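Bodora Community Help
Search Bodora Type your topic here Go

Protein powder upset my stomach – switch to isolate?
Posted Jul 14, 2020 by irnau_lifter

Hi all! I started lifting in May (home gym, nothing flash) and I've been having a Boltar whey concentrate shake after every session. It tastes great, but I get bloated and crampy within the hour. I'm 41 and milk has never bothered me much, a splash in my tea is fine. Would an isolate be easier on the guts, or should I go straight to a plant one? I've got 11 serves left in the tub and I hate wasting it.

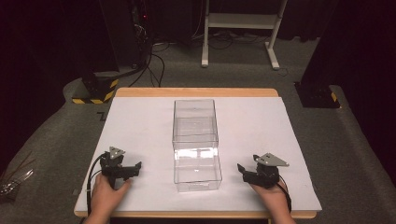

Sports Nutrition > Protein Powders

kao_runner
Same thing happened to me! Concentrate has more lactose in it than isolate, so a full scoop is a bigger hit than your splash of milk. I'd try half a scoop in water with some food and see how you go. If you're still crampy, grab a sample sachet of isolate before you fork out for a big tub – mine sorted itself out once I swapped.

Bodora_Mum
Check the label for sweeteners too. Some of the sugar alcohols go straight through me. I gave powders away altogether and just have yoghurt and eggs.
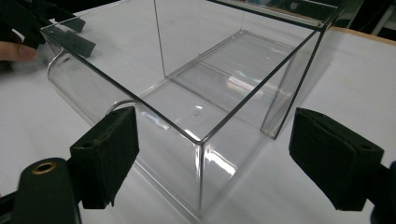 More from this category
Can I mix creatine with my morning coffee?
Pea protein that doesn't taste like chalk
Shaker bottle stinks, any favourite tricks?

48 members online – 1,926 posts in Sports Nutrition
Contact us | Copyright Bodora Community Help | Back to top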